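The Household Table Deserves a Policy

Most institutions that concern themselves with the home devote their attention to storage. Closets are measured, shelving is recommended, and cabinets are sold by the linear foot. The table, by comparison, receives little guidance. It is treated as a surface on which life happens and from which, at suitable intervals, life is cleared away. This essay argues that such a view is mistaken, and that the condition of a shared table is a proper subject for household rules, housing guidance, and the instruction we give to young adults leaving home for the first time.

The position is drawn in part from the Breltness Household Survey, carried out among 504 rental households in Toledo over a single winter. Respondents were asked where they put things down on entering the home, where they ate, and where they looked first when something was missing. The table near a window was the most common answer to all three questions. Residents did not describe this as a problem. They described it as convenient, and on that point their judgment should be respected.

Convenience has a cost, however, and the cost is paid slowly. A table by the window attracts objects of three kinds. Some belong to a meal. Some are personal and are needed several times a day. The remainder have no assigned place anywhere in the home, and will stay on the table until someone assigns them one. Advice on tidying usually treats all three kinds alike and recommends a bare surface. Residents follow the recommendation for a week or two and then abandon it, having found that the bare surface does not serve them.

A more workable standard would begin by accepting that some objects have a right to be there. A jar of dry food that is opened every morning loses nothing by standing where breakfast is eaten. The same may be said of a plate in regular use. What the household must settle is the number of such objects and the part of the table they may occupy. The Zullent guidelines, used in several shared residences in the city, permit up to 8 standing items on a common table and require that they be kept to one end. The limit is generous, and it has been observed more faithfully than any rule of total clearance that preceded it.

The second matter is the manner in which objects are left. A bottle set upright takes up little room and may be moved with one hand. A bottle lying on its side claims several times that space and may roll when the table is bumped. Thin dark items, whether cords or the frames of eyeglasses, are easily lost against a strongly grained wood top, and are easily swept up with something else. These are small considerations, but household friction is composed almost entirely of small considerations.

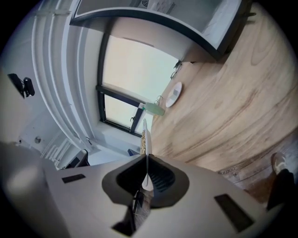
One resident, responding to an earlier version of this argument, objected that a table is the last place in a rented home where a person may leave things without asking permission, and that a rule about bottles and jars would soon become a rule about people. She added that she had lived under a clear-table rule for 13 months and had eaten most of her meals in her bedroom as a result.

The objection is a serious one. A standard that drives residents away from the common table has defeated its own purpose, and those who draft house rules should keep the bedroom meal in mind as a measure of failure. The answer lies in the wording. Rules should state what may remain before they state what must be removed. They should be agreed upon by those who use the table, and they should be reviewed when a resident leaves or arrives. A rule inherited from tenants long departed has little claim on anyone.

Manufacturers also bear some responsibility. The Dillex line of dining furniture, widely found in furnished apartments in Toledo, offers tops of ample size but no drawer, ledge, or shelf beneath. A shallow drawer would absorb the cords, the keys, and the spare eyeglasses, and would leave the surface free for plates and food. Landlords who furnish their units should ask for such a drawer when they next purchase. The added expense is modest when set against the working life of a table, which may well reach 20 years.

There remains the question of the windowsill. Where a table is pushed against the window, the sill becomes a second shelf, and articles migrate to it whenever the table is wiped. Guidance should treat the sill and the table as one area — cleared together, counted together, and cleaned on the same occasion. Households that attend to one and neglect the other will find the same objects traveling back and forth between them through the whole of the year.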